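Home Cooking and Family Recipes in Veltdale – Project Report

Group: Annapurna Pinto, Cosimo Marras, Loredana Sanna
Supervisor: Aldo Bianchini
9 Nov 2018

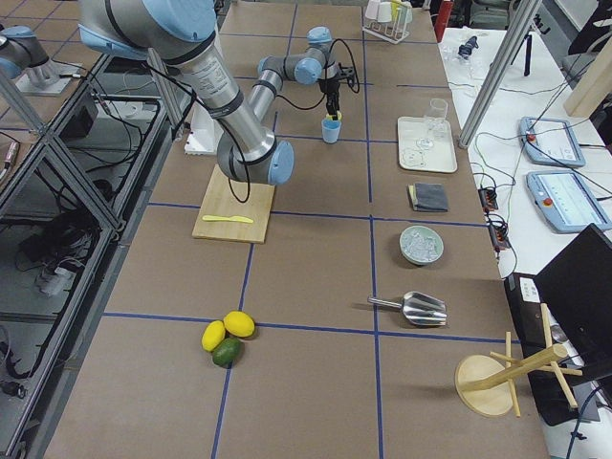
Fig. 1. Cutting board with yellow plastic knife, light blue cup farther back.

Introduction

Our project looks at how recipes get passed down in families. Who writes them down, who doesn't, what gets lost. We picked Veltdale because two of us have grandparents there and it was easy to get interviews. The oldest recipe book we got to see is from 1874, handwritten, belongs to the Cocco family. Most pages still readable, some not.

Method

Interviews at people's homes in July. Same questions for everyone: what did you learn to cook first, who taught you, do you own a written recipe you never follow. Loredana did the talking, Cosimo took notes. We also read the recipe pages in the Indthorpe parish newsletter up to the year 2000, when the cooking column stops. No idea why, the editor at the time has moved away.

What we found

People measure by hand. A fist of flour, a cup of whatever cup is in the house. This makes old recipes hard to copy – the Cocco book says "bake until it smells right" for nearly every cake. We tried the almond one twice. First one burned. Second was ok but dry.

Written recipes are mostly for holidays. Everyday food like soup or beans almost never gets written down, people said there was no need. So the everyday stuff is what disappears first. Sandro D'Amico told us his mother made a chestnut soup every week in winter and he has no clue what was in it besides chestnuts.

Children started with small jobs, shelling peas, stirring, cutting soft things like bananas. Knives came later and everybody remembers the first time they were alowed a real one.

Newsletter recipes are different. Exact amounts, oven temperatures, lots of margarine. Several people we asked had cut them out and kept them in a drawer but never cooked from them.

Problems

Too few interviews. Mostly older people, mostly women, so the results lean that way. One recording got deleted and we only have Cosimo's notes for it. Also we should of asked about shopping, prices and gardens, but ran out of time.

Next steps

Type up the readable pages of the 1874 book and give the family a copy. Loredana wants to try the almond cake again with less flour. Interview list and questions are in appendix 2.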